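Feb 17, 2020

Okay, so I promised myself I'd write something every night this month and I have already missed more nights than I've kept, but tonight I have a glass of wine and a quiet apartment, so let's go!

## Choir, and the Great Alto Shuffle

First rehearsal back since the January break and oh my goodness, we sounded like a bag of cats. Gladys stood up front with her hands on her hips and let us get all the way to the end of the first piece before she said a word, and then all she said was "Well, you all know where the door is if you need some air." Half of us laughed. Ruairi did get up and go get some air.

She's moved me down to second alto, which I was a little huffy about for the whole first hour (I've been a first alto since I joined, thank you very much). But then we got to the slow piece, the one with the long held notes under the sopranos, and I have to admit it felt really good down there. Elspeth Chisholm is on my left now and she is a rock. She never wobbles. I just leaned on her voice like a fence and hummed along until I knew where I was going.

My trouble spot is still the jump right before the key change. I come in flat, every single time. Gladys says I'm thinking about the note too long before I sing it, and she's probably right, I do that with everything.

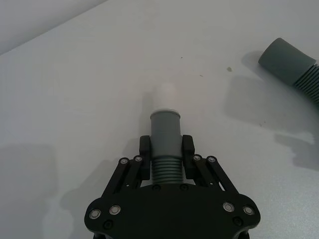 ## Cake at the break

I brought the lemon cake, the one from Mom's card with the grease spots all over it, and it was gone before I could get back from the restroom. Gone! Struan had two slices and didn't even pretend to be sorry. I doubled the zest this time and left it in for 5 minutes less than the card says, and I think that's the way to do it from now on. Writing that down here so I stop forgetting.

Gregor was going around with the sign-up sheet for the Bokley concert. I put my name down for setting up chairs and then found out it's 40 chairs and only me and Ruairi on the list, so that should be a fun morning. I also said I'd ask at work if I could leave early the day before, and I still haven't worked up the nerve to do it.

The dress code argument came up again. All black or black with a red scarf? I'm on team scarf. Elspeth says the scarves make us look like flight attendants, and now I can't unsee it, but I already bought one, so scarf it is.

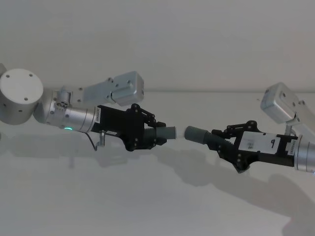

## Things to do before next rehearsal

- Sing the key change page every day, even if it's just in the car, even if people at the light are staring
- Hem the black skirt (it's been sitting on the ironing chair since Christmas)
- Call Mom and ask if the plum cake card is still in her recipe box
- Return Gladys's pencil, which I have now taken home six times
- Ask for the afternoon off. Just ask!

I drove home the long way with the heat cranked up and sang the second alto part the whole time, and I'm pretty sure I hit the jump once, right by the gas station. Nobody there to hear it, of course. Anyway, the wine's finished and I have to be up at 6, so the skirt is going to have to wait until tomorrow.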